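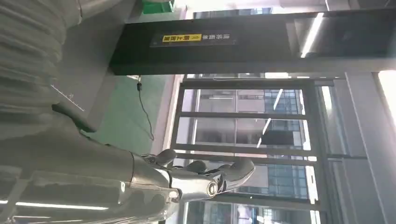 Restretching carpet in a rental before selling, worth it?

Forum: Flooring and Interiors
Started by pirkow_dave, November 13, 2023

pirkow_dave
We're selling a three-bedroom unit we've rented out for years. The carpet in the lounge and hallway has gone ripply, worst near the hallway door where it lifts enough to catch your foot. It's a wool blend, no stains to speak of, colour is a mid grey. The agent says to leave it and let the buyer deal with it. My wife reckons it makes the whole place look neglected.

I've had one quote for restretching at $185 a room, and another to replace the lot for a bit over $3,000 including underlay. Anyone done the restretch and been happy with it?

ollach62
Did ours in February. Bloke was in and out before lunch and it's stayed flat. Make sure they use a power stretcher and not just a knee kicker. With a knee kicker you'll have the ripples back by the next summer.

Kavitha Shenoy
Depends on the backing. If the backing has come away from the face of the carpet, stretching won't hold it. Fold a corner back in the wardrobe and try to separate the two layers with your fingers. If they peel apart easily, save your money.

I laid carpet for my uncle for a few years and we knocked back plenty of those jobs.

galanis_m
I'd replace it. Buyers walk in, smell old carpet and start knocking money off in their heads. Three grand on a sale that size is nothing.

ollach62
He said there's nothing wrong with it except the ripples. New carpet in a unit that might get ripped up for floorboards anyway is money thrown away.

galanis_m
Most buyers can't see past what's in front of them. We sold in Damlow with new carpet and got over reserve.

ollach62
Everything in Damlow was going over reserve. You could have sold it with a dirt floor.

pirkow_dave
Kavitha, I checked the wardrobe corner in the main bedroom and the layers are stuck together solid. Haven't tried the hallway because it's under a metal strip. Is it worth lifting that?

Kavitha Shenoy
Yes, do the hallway. The bedroom wardrobe gets no traffic so it will nearly always be fine. The strip should be held by a few small nails. Lever it up with a flat bar and put a bit of cardboard under the bar so you don't mark the skirting. Have a look at the underlay while you're there. If it's crumbling to powder, the restretch will still look all right but it will feel hard underfoot.

tilly_r
Get the carpets cleaned after the stretch and not before. We did it the wrong way round and had boot marks through the lounge on the morning of the first inspection. Also ask if they take the doors off or if you have to.

pirkow_dave
Lifted the strip. Backing is sound, underlay has gone flat but it's in one piece. I'm going to book the restretch for the lounge and hallway only, 2 areas, and leave the bedrooms alone.

galanis_m
Your call. I still think you'll regret the underlay.

Kavitha Shenoy
For a sale I'd do the same as Dave. Ask them to trim and re-tuck along the sliding door as well, and get that written on the quote.

pirkow_dave
Will do, thanks all. I've asked them for a date and I'll post again once it's been done.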